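Unit 7: Comparing End Effectors
Instructor: Milagros Taipe

Last unit we ran the Drernik two-finger gripper on the block task. This week the same task moves to the humanoid hands. Read these notes before you come to the lab, and bring your Unit 6 log sheet.

The task has not changed. The hand approaches the stack from the side, closes on the top brick and lifts it clear without tipping the rest. Each pair gets 14 attempts with each hand. Keep the stack inside the tape at all times – an attempt that ends outside it is scored as a miss.

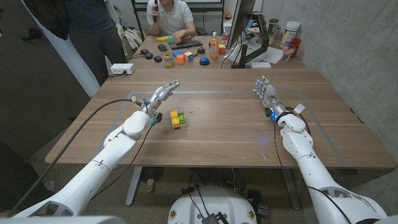
Figure 7.2. Left hand next to the brick stack, right hand raised.

Watch the thumb. With two flat fingers you only had to line up one axis, but a jointed hand can touch the brick early with a fingertip and push it away. Start slow and open the hand wider than you think you need.

Check the wrist cable before every run. It should follow the arm with some slack and stay away from the fingers.

For each attempt write down the hand used, the result and the grip setting. Log sheets are due at the start of Unit 8.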